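Linen exchange moves to Likstead, and notes on winter bedding

10 November 2020

The linen exchange will run from the Likstead hall this winter instead of the Sowerby Road rooms. The heating at Sowerby Road is being replaced and the work won't be finished until February at the earliest. Drop-off is at the side door, which is the one facing the parking lot. The front door is for the clinic and should be left clear.

Opening times are Wednesday afternoons from one to four and Saturday mornings from nine to noon. Please come alone if you can, wear a mask, and wait outside if there are already two people at the table. If you are dropping off only, you don't need to come in at all. Put your bag in the blue bin and write your name on the sheet so we know who to thank.

Since the exchange reopened in the summer we have passed on 777 items. Most were sheets and pillowcases. Blankets and quilts are harder to come by, and we have a waiting list for twin-size quilts, mainly from families with children who have moved up from a crib. If you have one in decent shape that is sitting in a closet, we would like to have it.
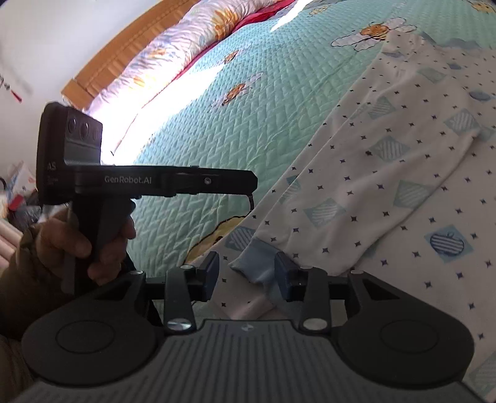 A quilted bedspread with bees and flowers.

What we can take: flat and fitted sheets in any size, pillowcases, quilts, bedspreads, blankets, mattress covers without stains, and curtains if they are lined. Faded is fine. Small repairs are fine if they have been sewn and not glued. Odd pillowcases are welcome.

What we can't take: pillows, electric blankets, foam toppers, and anything that has been stored with mothballs. The mothball smell gets into everything else on the shelf and we had to throw out a full carton last winter on account of one wool blanket. We also can't take crib bumpers.

Everything should be washed and fully dry before you bring it. We have no washer at Likstead. At Sowerby Road we could run a load when something came in musty, but for now a musty bag will have to go back to whoever brought it.

Elsie Kettle has asked us to print her washing notes again, as several people lost the last copy.

Quilted covers should go in by themselves. A home washer that handles a week of clothes may still be too small for a full-size quilt, and if the quilt can't turn over in the drum the middle won't get clean. The big front-loaders at the Nisberg laundromat on Canal Street will take a queen. Use cold or cool water and about half the detergent you would use for clothes. Too much soap stays in the batting and makes it stiff. Skip the fabric softener.

Red and dark blue trim can bleed the first few times. Wet a white rag, press it on the colored part for a minute, and look at the rag. If there is color on it, wash the piece alone in cold water and take it out as soon as the machine stops.

For drying, low heat and a long time. Stop the dryer every twenty minutes, pull the quilt out, shake it and put it back the other way around. A quilt that feels dry on the outside can be damp in the middle, so leave it over a rail or two chairs overnight before you fold it.
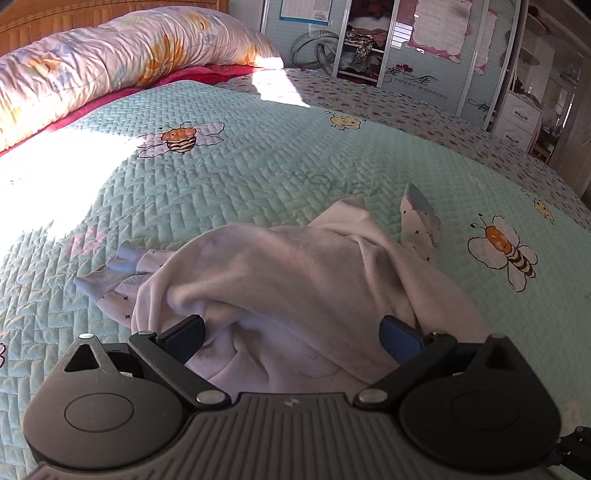
Fold it in thirds lengthwise and then roll it, if you have the shelf space. Rolling avoids the hard crease that wears through first. If you have to fold it flat, refold it along different lines a couple of times a year. A cotton pillowcase makes a good storage bag. Plastic bags trap damp, and the ones that come with new comforters are meant for the store and not for years in a closet.

Small holes should be mended before washing, since the machine will make them bigger. A popped quilting line can be resewn by hand with ordinary cotton thread. Start half an inch before the break and finish half an inch past it. Elsie is willing to look at anything you aren't sure about, but she is not taking in mending at present.

On money: rent at Likstead is $96 a month, which is less than we were paying. The balance as of the end of last month was $3975. Out of that we have agreed to spend up to $580 on shelving. Callum Stockdale has priced the Muneo metal units, which come apart and can be moved back to Sowerby Road when the time comes. He needs two people with a van or pickup to help bring them over, on a weekday evening if possible. Call the office and leave your number.

We also need labels. The stick-on ones come off cotton after a few days and we have ended up with piles of fitted sheets that have to be opened out to see what size they are. Safety pins and card tags work better. If you are bringing sheets, pinning a tag on with the size would save a good deal of time at the table. Twin, full, queen or king is enough.

Pickups for people who can't get to the hall will go on as before, on the first and third Thursdays. The route covers the streets between the river and the school. Leave bags on the porch by ten, tied shut, with "linen" written on them. In rain, please wait for the next round.

The hall is closed Thanksgiving week. Requests left on the phone line that week will be answered the Monday after.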